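4.3 Marking a placement square on a wooden tabletop

Use this procedure to lay out a taped square for the blocks in the Kallio set. It applies to Borwood tabletops with a plank surface, oiled or lacquered.

Before you start
Wipe the planks along the grain with a damp cloth and let the surface dry. Remove old tape and any residue. Do not use solvent on an oiled top.

1. Choose a position near the center of the table, clear of the edges.
2. Set the template down with one side parallel to the plank seams.
3. Mark the four corners lightly in pencil.
4. Cut four strips of black tape, each slightly longer than the side of the template.
5. Lay the first strip along a seam line. Press from the middle toward the ends.
6. Lay the remaining strips so that they overlap at the corners. Trim the excess with scissors before pressing down.
7. Leave the inside of the square bare.
8. Place one block inside the square and check for clearance on all four sides.

CAUTION: Do not trim tape with a knife on the tabletop. Cuts through the finish are not covered by the Flaltska warranty.

Note: Glare on light planks can make pale tape hard to see. Order black tape, part 771. The older part 953 is gray and is no longer supplied.

Replace the tape after 2,000 placements or when a corner lifts.

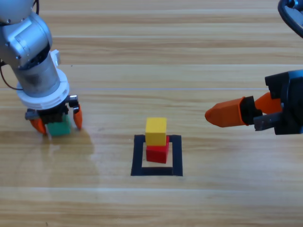 Figure 4-3. Finished square in black tape, with red and yellow blocks.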